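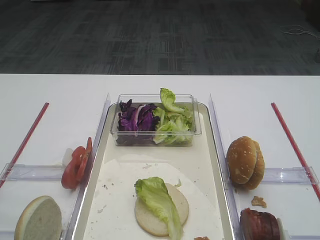 Cahier d'atelier, 16 juillet 2019
Banc batteries, voiture hybride de la société Mamley (deuxième passage)

Repris le pack ce matin. Je rappelle pour les collègues : la voiture est revenue avec le voyant hybride allumé et le ventilateur de batterie qui tourne très fort après quelques minutes de route. Au premier passage, en janvier, nous avions seulement effacé le défaut et nettoyé la grille d'aspiration à côté de la banquette. Je trouve maintenant que ce n'était pas suffisant, mais le client voulait la voiture le soir même.

Sécurité : prise de service retirée, gants contrôlés, attente de 10 minutes avant d'ouvrir le couvercle, puis mesure aux bornes de l'onduleur. Zéro volt. La prise de service est dans le tiroir rouge avec l'étiquette, merci de ne pas la mettre ailleurs.

Démontage sans difficulté, sauf la vis arrière gauche du support, qui était grippée. J'ai mis du dégrippant et j'ai attendu. Il faut noter que l'embout long est usé, il tourne dans la tête de la vis. À commander.

État du pack à l'ouverture :
Barrettes de cuivre avec oxydation verte, surtout du côté du ventilateur.
Conduit d'air bouché par des poils de chien et de la poussière, comme un feutre.
Une sonde de température sortie de son clip (la deuxième en partant de l'avant).
Pas de trace de fuite sur les modules, pas d'odeur.

La sonde sortie explique peut-être une partie du problème, car elle mesurait l'air et pas le module. Je ne veux pas conclure trop vite. Je l'ai remise dans son clip et j'ai vérifié la résistance des autres sondes : elles sont cohérentes entre elles.

Tensions au repos prises module par module, avec le multimètre de l'établi (pas celui de la caisse mobile, qui a toujours le fusible fondu). Les valeurs sont dans le tableau du classeur, onglet Mamley. Le module 22 est nettement plus bas que ses voisins. Les autres se tiennent bien.

Ensuite décharge sous charge avec l'ampoule, toujours le même temps pour chaque module. Le 22 tombe tout de suite et ne remonte presque pas quand on coupe. Pour moi il est mort. Le 21 est un peu faible aussi, à surveiller — je l'ai marqué au feutre bleu.

Deux possibilités discutées :

Remplacer seulement le 22 par un module d'occasion de chez Stusa. C'est moins cher, mais un module d'une autre provenance doit être équilibré avec le reste, sinon il revient en défaut après peu de temps. J'ai déjà fait cette erreur une fois.

Prendre le pack reconditionné proposé par le garage Cherkaoui, avec échange de l'ancien. Le prix est correct et le délai court, mais ils ne donnent pas les mesures de capacité. Je leur ai demandé par courriel, j'attends la réponse.

Ma préférence va à la première, à condition de faire trois cycles complets sur le chargeur Fomitz. Le client roule surtout en ville et garde la voiture encore deux ans, il l'a écrit sur la fiche. 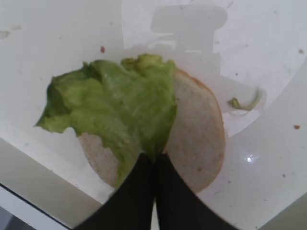 Demi-pain et feuille de salade dans le bac blanc.

Après-midi. Nettoyage des barrettes : bain de vinaigre et sel, rinçage à l'eau, brosse, séchage à l'air comprimé. Elles sont redevenues bien roses. Les écrous aussi ont été nettoyés, mais quatre sont trop abîmés et je les ai jetés. Il faut prendre des neufs du même type, ne pas mélanger avec ceux de la boîte grise, le pas n'est pas le même.

Conduit d'air aspiré, puis lavé. La turbine du ventilateur était très sale, je l'ai faite au pinceau pale par pale. Essai direct en 12 volts : elle tourne sans bruit de roulement. On la garde.

Premier cycle lancé sur le Fomitz avec les modules serrés entre les plaques. Attention, ils gonflent s'ils ne sont pas serrés, même pour une petite charge. Programme : charge jusqu'à 100 %, repos, décharge, repos. Alarme de température réglée à 40 °C. Le ventilateur du banc doit rester allumé pendant tout le cycle, s'il vous plaît, même s'il dérange pour téléphoner.

Petit problème avec le chargeur : la voie trois affiche une capacité trop haute par rapport aux autres. J'ai échangé les câbles entre la voie trois et la voie quatre et le défaut reste sur la trois, donc c'est l'appareil et pas le câble. Je ne l'utilise plus pour le moment. Le cycle prendra donc plus longtemps que prévu.

À faire :
Relever les capacités à la fin du premier cycle et les écrire à côté des tensions.
Commander embout, écrous, fusible du multimètre.
Appeler Stusa pour savoir s'ils ont un module de la même série.
Relancer Cherkaoui si toujours pas de mesures.
Prévenir Mamley que la voiture reste encore chez nous, et proposer le filtre de grille neuf en supplément.

Clé de la voiture au crochet cinq.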